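Over, Under, Over: How a Mat Holds Itself Together
by Seraina Camenzind

When I was small I took a mat apart. I wanted to know where the glue was! It was one of those mats you put on a bed in summer, and I started at one corner with my fingernail, and I pulled, and I went on pulling all through breakfast. I never found any glue. I found a big heap of strips and a grandmother with her arms folded.

So I'm going to tell you what I wish I had known that morning, and then you don't have to take apart anybody's mat. (You can make one out of paper instead. The instructions are further down.)

So where is the glue?

There isn't any. There are no nails or staples either, and usually no knots until you get to the edge. A woven mat holds together with one trick, and the trick is so old that people were doing it before they could write anything down about it.

You need two sets of strips. One set lies one way, let's say up and down. The other set goes side to side. Each side-to-side strip goes over the first strip it meets, under the next one, over the next one, and so on until it reaches the other side. The next strip does the opposite. It starts by going under.

That second part matters a lot. If every strip started with "over," the whole thing would slide apart like a stack of playing cards. When the rows take turns, each strip gets pinched from above in one place and from below in the next. One pinch is weak. You could undo it with a sneeze. But a big mat can easily have more than 1000 of them, and they all hold on at once.

The strips rub on each other where they cross, too. That rubbing is called friction, and it's the same thing that stops your sneakers from sliding on the gym floor. Push your palms together hard and try to slide one of them. Feel how it grabs? A mat is doing that all day long.

Two words weavers use

The up-and-down set is called the warp. The side-to-side set is called the weft. I mixed these up for years until Halldóra Juhl, who taught me to weave, gave me a way to remember: the weft goes weft to right. It's a terrible joke and it works every time.

On a loom (a frame that holds everything tight) the warp goes on first. It has to be stretched, and that can take much longer than you'd think. There's an old loom in the museum at Lustitz that was built in 1890, and setting it up with 300 warp threads kept me busy from the morning until my dinner was cold. The weaving part went quickly after that. Well, quickly for me.

Stripes plus stripes makes checks

Now for color, my favorite bit.

Say all your warp strips are white and all your weft strips are pink. What do you get? Tiny pink and white squares, because at every crossing you only see the strip on top. Stand far away and the squares blur together into a pale pink. Your eyes do the mixing for you.

But suppose you change colors as you go along. A few pink, a few yellow, a few white, then pink again. If you do that in only one direction you get stripes. If you do it in both directions, the stripes cross, and you get plaid.

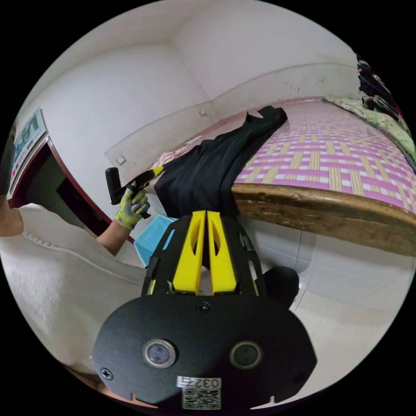
Plaid looks hard, I know, like somebody must have painted each little box with a tiny brush. All the weaver has to decide is what order the colors go in. The crossing does the rest. The mat on this bed is a good one to practice on, with its magenta, pale yellow and white. Pick one stripe with your finger and follow it along. Then pick a stripe going the other way, and watch what happens to the color at the spot where they meet. If pink meets pink, the spot looks solid. If pink meets white, you get a mixture, lighter than one and darker than the other.

Try it on a plaid shirt too. A real woven plaid has the pattern on both sides of the cloth, so turn the shirt inside out and look. If the back is plain white or very faded, the pattern was probably printed on top afterward, like a picture in a book. I did this with everything in my closet and I was late for school.

Get up close

The farther you stand from a weave, the more it looks like one flat thing. The closer you get, the more it looks like a lot of little things. I have a magnifying glass on a string by my door, a cheap one that says Skisto on the handle, and I think everybody should have one. Mats are nice because you don't need it! The strips are big enough to see with just your eyes.

Not every weave goes over one and under one. You can go over two and under two, with the strips in pairs, and that is called a basket weave. It makes a chunky pattern of little blocks. Blue jeans use something different again, where each row shifts over by one step, and that gives you slanting lines. Look at your knees if you're wearing jeans right now. See the slant? That's called twill.
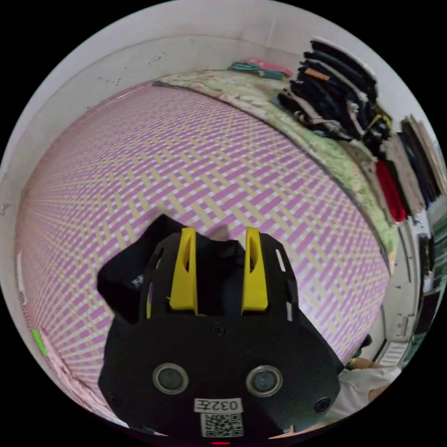

A weave of pink-lilac and pale beige strips, with a flowery quilt along the far side.

Here's a question I get a lot when I visit classrooms. "Why put a mat on a bed when you've already got a sheet?"

Heat is the reason in many places. When you lie down on something thick and fluffy, the fluff traps warm air next to you. That's lovely in November. In the middle of a hot summer it's horrible, and you wake up stuck to your own bed. A woven mat is thin and doesn't have much fluff in it, so it doesn't hold your warmth so well. It can feel cool and smooth on the backs of your legs, and if you lie on it long enough you get up with the pattern printed on your cheek. I've gone to the bakery like that.

A quilt does the opposite job. It's two layers of cloth with something puffy in between, and rows of stitches to keep the puffy stuff from bunching up in one corner. All that puff is full of tiny pockets of air, and air that can't move around is very good at keeping heat in. So a mat and a quilt on the same bed make a useful pair.

Why cloth flops and mats don't

Clothes can be woven too. Lots of jackets and pants are made with the very same over-and-under, and they have a warp and a weft just like a mat. So why can you scrunch up a jacket and stuff it in your bag, when a mat would rather be rolled?

It's the size of the strands. Thread is thin, and thin things bend easily. Think of one piece of dry spaghetti next to a broom handle. Mat strips are wider and stiffer, so they like to stay flat, and when they do bend they make big slow curves. Cloth makes small wrinkles, and wrinkles on top of the wrinkles. Drop a piece of clothing on a mat sometime and compare the two. 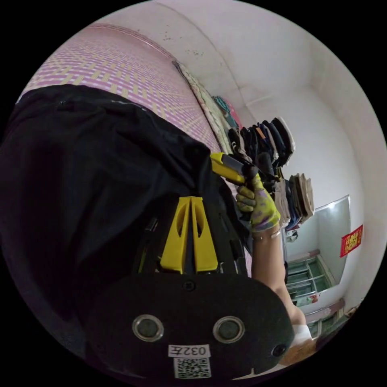
Make your own paper mat

You need two sheets of paper in different colors, scissors, a ruler, a pencil and a bit of tape.

1. Cut both sheets into strips as wide as your thumb. You want 18 strips altogether, nine of each color.

2. Lay the nine strips of your first color side by side on the table, going up and down. Tape down the top ends so they don't wander off. That's your warp.

3. Take a strip of the second color and go over, under, over, under, all the way across. Push it up snug against the tape.

4. Take the next strip and start with under. Say it out loud if you like. I still do.

5. Keep going, and push each new strip up tight against the last one. Most holes come from not pushing enough.

6. When all nine are in, fold the loose ends to the back and tape them.

If you find a mistake four rows back (two overs next to each other, usually) you have to slide the rows out until you reach it. Everybody groans at this part. Halldóra groans too, and she has been weaving much longer than I have.

Want plaid? Mix up your colors before you start. Try two blue, one yellow, two blue, one yellow, and use the same order in both directions.

And once your paper mat is finished, give it a gentle tug from corner to corner. It'll squish into a leaning diamond shape! Then tug it straight up and down, and it hardly moves. Woven cloth does the same thing, and people who sew dresses use that slanty stretch on purpose. They call it the bias. Go find a cotton handkerchief or a cloth napkin and try pulling it both ways.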